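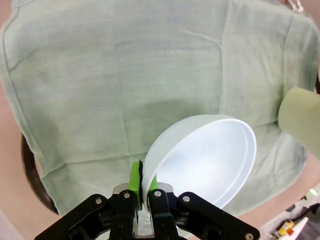 Home | Guides | Table Sets | Spares | Contact

Section 3: Laying the table with your Griltley tray set

With the trays unpacked and rinsed, you're ready for the best part of owning the set: putting it to work! A tray for each person makes breakfast a pleasure to lay and a doddle to clear, and it suits a small round table every bit as well as a long one.

Before you start

Wipe the table and both faces of each tray with a soft, barely damp cloth. Grit caught under a tray will scratch the table long before it troubles the tray.

CAUTION: Plates, bowls and cups from the set are safe in hot water up to 70 degrees. The trays are for hand washing only. Don't leave them to soak.

3.1 Placing the trays

1. Carry each tray empty, with a hand through each handle slot, and set it down flat.
2. Turn it until the long side faces the chair. On a round table the corners will sit closer to the edge than you expect, so slide the tray towards the middle until all four are fully supported.
3. Press lightly on each corner. If it rocks, look underneath for crumbs.

3.2 Adding the tableware

1. Put the plate or shallow bowl down first, a little to one side of the centre.
2. Stand the cup behind it, on the far side from the diner.
3. Lay cutlery in the space that's left, with the handles towards the chair.
4. Pour drinks last. The large cup holds 500 ml to the brim, so stop well short of that if the tray is going to be moved again.

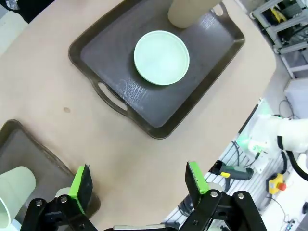
Colour is where you can really have some fun, and we'd love you to mix things up. The dark trays are lovely with the paler pieces (our favourite is the Endier range, though plain white looks very smart too). A pale mint-green plate on a dark brown-grey tray stands out beautifully, and a beige cup behind it picks up the colour of a light tabletop. Try a few pairings before you settle on one!

NOTE: Leave both handle slots clear. A spoon poking through one is easily knocked when you lift.

3.3 Clearing away

1. Empty any leftover drink into a jug or the sink.
2. Lay cups on their sides if you have stairs to manage, and turn the tray 90 degrees to get through a narrow doorway.
3. Wash, dry and stack the bowls by size, then stand the trays upright in a cupboard.

Replacement cups are listed under part 656 on the Spares page.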